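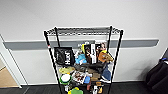
Can a robot tidy my shelves yet?

Posted Oct 7, 2020

I've been asking some version of this question since I was a kid, and I got excited about it all over again this week, so you're getting a long one. Get a drink.

First, where things stand at my place. We have a robot vacuum (a Flesia, the cheap one with the loud brush) and I love it way more than anyone should love a vacuum. It does the downstairs while I make coffee. It has also eaten one shoelace and the corner of a bath mat. But I'd call that a chore handled! It goes around, the floor gets cleaner, and I empty the bin. The dishwasher handles a chore too, if you forget who loads it.

What I want next is the picking up. Think of an ordinary storage shelf in an ordinary house. A tote bag, a stuffed animal, a tall box, a jar with a lid, a magazine, something made of cloth that got pushed in at the back. You or I can reach in and pull out the magazine without even looking. For a machine, every one of those is its own little puzzle, and they're all leaning on each other. The box is the easy one. It has flat sides and corners and it stays the same shape when you squeeze it. The stuffed animal squishes, so a sloppy grab might still work out fine. The tote bag is the one that really gets me, because it has handles but they flop wherever they like, and the bag changes shape as soon as you lift it.

And wire shelves! I never thought about them until I started reading up on this stuff. They're see-through in stripes, the edges are thin, and a small bottle can end up with its bottom edge caught between two bars so it tips when you tug on it. I have a set in the garage, and I've knocked over the same bottle of plant food so many times that I've stopped blaming the bottle.

Back in March I started keeping a list of household jobs and whether I'd trust a machine with each one. It has 17 jobs on it now. I'd hand over 9 of them if you gave me a very generous budget and let me stay in the room. That's mostly floors, windows, mowing, anything where the machine does the same motion over a big area. The rest nearly all start with "pick up the." Pick up the laundry, pick up the toys, pick up the mail and put it where the mail goes (where does the mail go? we don't know either).

Shops have an easier time of it, because they can change the job to suit the machine. A friend of mine packs orders at a warehouse out in Datdale, and they moved everything they could into matching bins, all one size, with the label in the same spot. She says the room looks nothing like it used to. I looked around my own house afterward and tried to imagine matching bins for everything. It would cost me 600 dollars and last until the weekend.

So what am I so excited about? Handles, mostly. Hear me out.

A handle is a place on the object that says grab here. If the gripper can find it and close on it, the shape of everything else matters a lot less. You don't need to work out how to hug a whole basket if there's one good strap to hold. There's still plenty to get wrong: how the load hangs once it's up, whether the strap slides or twists, what else the basket bumps on the way. But I think a lot of the useful early work in homes is going to be carrying things by their handles. Baskets, buckets, totes, lunch bags, pails. I would be thrilled with a machine that did that and only that. Take the basket upstairs! Bring the basket back down! I'd get hours of my life back. 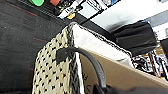 A reader in Flodonwood wrote to tell me I'm skipping the hard part, and that carrying a basket is no use to her unless the machine can also tell what belongs in it. She has three kids and a hallway, and by her account the hallway is where everything in the house ends up. Her test would be simple: send the thing down the hallway and see if the library book comes back in the same pile as the socks.

I think she's right, and I also think I'd take the basket carrier anyway. Sorting is a knowing problem as much as a hand problem. I've lived here six years and still put the big pan in the wrong cupboard, so I can't be too strict with a robot on its first day. What I'd like is one that asks. Hold up the mystery cable, wait for me to say "drawer," and move along. If it remembered for next time I might cry a little.

Speed is the other thing people bring up. Most of the clips I watch are sped up, and when you find one that isn't, it's slow. I don't mind slow! I'm at work all day. If it takes until four o'clock to put away one shelf of toys, the shelf is still done when I get home. Dropping things bothers me more, or squashing them, or getting stuck halfway with an arm sticking out into the kitchen.

Last month's post about the vacuum got 1,244 visits, which is wild for this blog, and a good number of you sent in your own chore lists. Keep them coming. I'm hoping to get over to the maker fair in Rutherford when they hold it again, and if there's a machine there that will carry a basket, I'm bringing my own from home to try on it. A full one, with towels in it.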